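How a Small Shop Keeps Its Sauces: Report for the Everyday Spaces Module

Submitted February. Word limit 2000, and I've come in well under it, sorry/not sorry.

Why I picked shelves

We were told to choose one ordinary bit of a public place and look at it until it got interesting. Most of my group went for benches or bus stops. I went for the sauce shelves in Prullby, the little food shop and hot counter near my halls, mainly because I'm in there nearly every evening anyway and I already had opinions about them (strong ones, ask my flatmates).

Prullby is one long room with tall white walls, and it's bright at the far end. You come in past the drinks, the bottles are along one side, and the hot counter is at the back. It used to be a shop called Drindosora that sold lamps, which I only know from an old carrier bag in our kitchen. My project question was pretty simple: does the way the bottles are set out help people find what they want, or do they just wander about until they bump into it?

What I did

I went in at two times of day, around lunch and then again at about seven, and stood somewhere I wouldn't be in the way. I made sketches of the shelving and wrote down what people did with their hands, which sounds odd but was the most useful thing by far. Do they reach straight for something? Do they pick one up, turn it round and put it back? I asked at the till before I started and they were lovely about it, though I did end up buying a lot of noodles.

I kept five visits for the report and left out the one where it poured with rain and the whole shop was people sheltering.

The shelves themselves

It's a white metal unit up against the wall, with thin wire rails along the front and clear panels at the sides. I love the clear panels! You can just about make out bottles through the side, so you get a hint of what's there before you're standing in front of it. The wall has huge black letters painted on it as well, and there's a line of small dark Chinese characters just over the top shelf. I can't read Chinese, so I've treated that line as decoration in my sketches, and I know that's a weakness in the project. 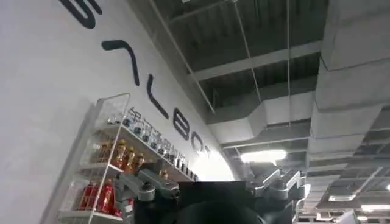

Colour turned out to be my main finding. People don't read labels first, or at least the ones I watched didn't. They go for the colour and only then check. The red bottles with their red caps are on the bottom shelf, and you'd think that would be a bad place for them, but they're so bright that people bent down for them without any hunting about. The amber ones with yellow caps are in the middle and got picked up nearly as quickly.

The top shelf was where it went a bit wrong. Small dark bottles and pots, grey or white caps, all packed in tight next to each other, and this is where I saw nearly all of the pick up, turn, put back business. One woman went along the row with her finger like she was looking for a library book. I tried it myself with a shopping list and I was slow too, and I'd been drawing that shelf for a week.

The tight packing causes another problem, where taking one out makes its neighbours wobble. The wire rail is there for a reason, I suppose, but people still put a second hand up to steady things, and if you've got a basket in that hand you have to put it on the floor first.

Comparing with somewhere else

For comparison I did one visit to Khương, the bigger supermarket across the river, where the sauces are in deep solid shelving with price strips. It's tidier but I found it much duller, and you can't see anything from the side at all. People there looked at the price strip before the bottle. I'd like to do that one properly if I had another term.

What I'd change

Not much! I'd spread the top row out so there's a finger's width between the different kinds, and I'd put some of the brighter bottles up there to break up the dark ones. I mocked this up in Vudine, the free layout program on the library computers, and it loses a few bottles off the top shelf, which the shop might not thank me for.

Things that went badly

My first sketches had no scale on them, so I had to redo the lot. I also should have written down how tall people were, or at least tall/middling/short, because reaching is a big part of it and I only thought of that on the last visit. My notes from the seven o'clock visits are much messier than the lunch ones as well (hungry).

Sketches and the tidy version of my notes are in the folder with this report.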